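Hand-held grippers should be compared in pairs, by the people who will use them all day. We tried the Drirari tips against the Oketer ones on Wednesday, and the spec sheets told us very little. Mesh padding on a fingertip sounds minor until you have closed it 100 times.

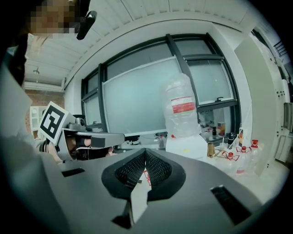

Benedita Amaral disagrees. Pads wear out and get replaced, she says, and tracking is what ruins a data set.

She has a point about tracking. I would still pick the grip first. A marker can be moved in 2 minutes, but a bad handle stays bad.

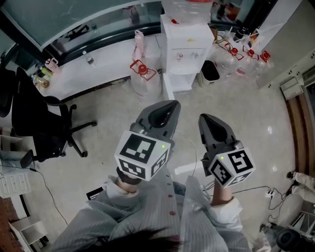
*Two grippers with marker cubes, held over the tile floor.*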